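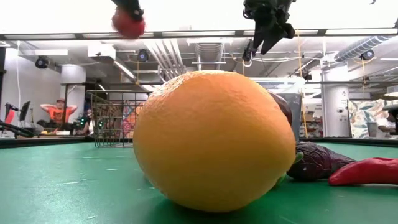

*Célula de dois braços, bancada verde. Laranja, berinjela e pimenta não estão incluídas no salário.*

**Vaga: técnico(a) de manutenção de célula robótica, Damthorpe**

A célula tem duas garras pretas e um talento especial para perder o zero na véspera de visita. Procuramos quem cuide dela:

- conferir o aperto e a folga dos dedos a cada 500 ciclos
- recalibrar as câmeras do teto (sim, tem escada)
- limpar a bancada e anotar tudo no caderno, com letra legível

Pedimos 2 anos de experiência com manipuladores e paciência com cabos. Inglês ajuda; o manual da Skornow foi traduzido por alguém com pressa.

Início em novembro. Currículos para Maribel Tamayo, na recepção. Cartas de motivação com a palavra "apaixonado" serão lidas por último.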